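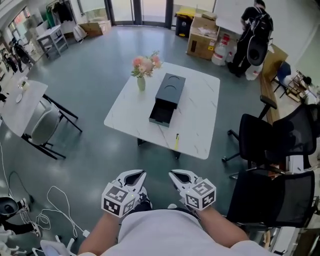
Hand gripper pair, strip-down and re-registration
2018-02-24

Reason for the job: left gripper reading wrong jaw opening since the last long run. Right gripper fine, but done at the same time so that both have the same hours on fresh parts. Tracking cubes came off both bodies, so both had to be registered again.

State as found

Left. Jaws close fully by eye but the log shows them still slightly open at the stop. Zero had been corrected in Cadard several times during November and I carried on correcting it after that, which I should have left off doing sooner. Play at the trigger pivot, felt by holding the jaws shut and rocking the trigger. No play at the jaw pivots themselves. Cube tight on its bracket. Green light on, steady.

Right. No play worth writing down. A bit of drag in the last part of the closing stroke. One cube screw could be turned by hand with the driver held between finger and thumb, so it had been on its way out.

Both bodies dirty where the palm sits. The printed squares on the cubes had picked up finger grease on the outer faces. Wiped the left one first and compared detections before and after at the same spot over the white table: fewer dropped frames on the wiped one when the hand is tilted towards the glass door. Daylight comes off the floor there and a greasy face goes shiny in it. Add wiping to the start-up list (see end).

Strip-down, left

Power off at the body and cable out before the cover is lifted. The cable has just enough slack inside to let the cover hinge over but not to let it lie flat on the bench, so prop it.

Cover off. Trigger return spring comes out with a hooked pick. It sits in a small hole on the body side and a slot on the trigger side; the long leg goes to the body. I put it in the other way round on the first reassembly and it works, but the trigger feels heavy at the start and light at the end. Took it apart again.

Trigger pin drifted out from the plain side. The pin is good, measured the same along its length. The bush is worn oval, long axis in line with the pull. This is the play, and it accounts for the bad zero: the encoder takes its reading from the trigger and the link, upstream of the jaws, so any slop in the bush shows up as opening. Changing the zero in software moves the error from one end of the stroke to the other.

Replaced the bush with one of the Frandsen flanged ones from the drawer. They are a hair long. Faced the plain end back on fine paper over a flat plate until the trigger swung under its own weight with the cover screwed down. Checking with the cover off is no use, the cover is what pinches it.

Link screws cleaned and put back with the weak threadlock. Do not use the strong one on these, the inserts pull out of the plastic before it lets go.

Encoder magnet checked for looseness, none found. Gap left as it was.

Strip-down, right

Same order. Bush showed light wear, replaced anyway. The drag was a sliver of plastic in the guide on the inner side, with a matching burr on the edge of the moving part. Scraped the burr off, blew the guide out, no grease. Grease in there turned to paste with the dust the last time it was tried and we had to wash the lot.

Drag gone. Closing force by feel the same on both hands now, but it should be put on the spring balance when that comes back from the other bench.

Cubes

Both cubes off, brackets cleaned, mating faces checked for paint or glue. Left bracket had a dried smear of threadlock on the seat, thin, only on one side. It would have put a very slight lean on the cube. I cannot say how long it had been there. If it predates the previous registration then it was calibrated in and did no harm.

Cube screws are to be brought up evenly, corner to opposite corner, then nipped. They are not to be tightened fully one at a time. The Laltico sheet gives no torque for plastic bodies, only for the metal version, and that figure is too high for ours. Nip and paint a line across head and bracket so that movement shows.

Do not swap cubes left to right. Each one has its own marker numbers, and Cadard will happily load the wrong pair and give a pose that looks sensible until the wrist turns over.

Registration

Carried out at the marble-pattern table. Considered the other white table but the reflection off the floor is worse on that side.

Procedure as used:

Leave both grippers powered until the cube lights have been steady for a while. Values drift a little if it is started from cold.

Seat the gripper in the block, jaws closed on the gauge pin, and take a static set. Turn the gripper to the next face and repeat until every face with a printed pattern has been the main one in view at least once.

Take the gripper out, hold the tip of the jaws in the dimple of the pivot plate and swing the body through as wide a cone as the wrist allows, slowly. 1,000 frames per hand. Fewer will solve but the residual then depends on which way one happened to lean.

Solve. Reject anything where only a single face is seen edge-on. Solve again.

Left passed on the second attempt. First attempt spoiled by the tip riding up the side of the dimple near the end, visible as a clear tail in the residual plot. Right passed first time.

Opening calibration after that, on the stepped gauge. Full close, each step, full open, and back down again. Up and down traces now lie on top of one another for the right hand. For the left there is a small gap between them near full open, much smaller than it was, and in the part of the stroke where we seldom work. Accepted.

Stored under the Rotulard folder as a new set. The old set is kept and marked as superseded. Anything recorded before today must be read with the old set, so do not overwrite it to be tidy.

Functional check

Used the drawer box, since pulling a drawer loads the jaws along the forearm and that is the direction the worn bush was bad in. Left hand pulls the drawer, right hand brings the yellow marker pen over and lets it go in the drawer, left hand shuts it. Then the hands changed over. Box set back to the same place on the table each time.

100 cycles in all, split evenly between hands. Logged opening at full close stayed inside the band throughout on both. Before the repair the left would wander out of the band within the first handful of pulls.

Pose dropouts: 2, both on the left, both with the wrist rolled so far over that the cube was hidden behind the forearm. That is operator posture and the hardware is not to blame for it. It does argue for keeping the elbow down when reaching for the near corner.

Pen is slim enough that a small error in closed position matters. The jaws must shut on it squarely or it swivels. Swivelled on a few of the right-hand picks where I took it too near the cap. Picks nearer the middle of the barrel were clean. I would keep the pen as the check object for this reason, the thicker ones hide the fault.

Vase left where it was at the back of the table. It does not get in the way of either hand but the left cube passes in front of it, and I wanted to see if the flowers gave false detections. None.

Time

Bench time for the pair, including undoing my own spring mistake, was about 62 minutes. Registration and the drawer cycles took up the rest of the day's slot. The next person should be quicker on the bench with the bushes already faced. I have done a few spares to length and put them in a separate bag, marked as faced.

Chair and cables

The mesh chair with arms catches the right elbow when the hand comes back to rest. Use the table-side position with the chairs pushed out to the right, well back. If a chair is needed, take the arms down as far as they go.

Loose white cable on the floor on the left is to be kept away from the operator's feet. It is all right coiled where it is, but if it is drawn out for another job it should be coiled again before a run starts. A tug on a tracking cable in mid-cycle looks exactly like a tracking fault in the log.

Start-up list, changed lines only

Wipe all printed faces of both cubes with a dry lint-free cloth. If grease remains, use a damp one and then dry. No solvent, it lifts the black.

Look at the paint lines on the cube screws. A broken line means stop and register again. Do not just nip it up and carry on.

Rock the trigger with jaws held shut. Any click, write it in the book with the hand it is on.

Close both on nothing and read the opening in Cadard. If it is outside the band do not re-zero. Find out why first. Re-zeroing is allowed only after the bush has been checked.

Lights green and steady on both before the first take.

Outstanding

Spring balance figures for both triggers.

Order more Frandsen bushes, and ask if they can be had in the shorter length.

Left cover has a hairline at the rear screw boss. Not through. Marked its end with a pencil tick so that any growth can be seen. Print a replacement before it is needed, and fit it at the next strip-down.

Left-hand gap between up and down traces near full open: repeat the stepped gauge after another week of use and compare. If it has grown, the link holes are the next thing to look at. I did not measure them this time, only checked by feel with the pins in.

Ask Laltico for a torque value for plastic brackets, in writing.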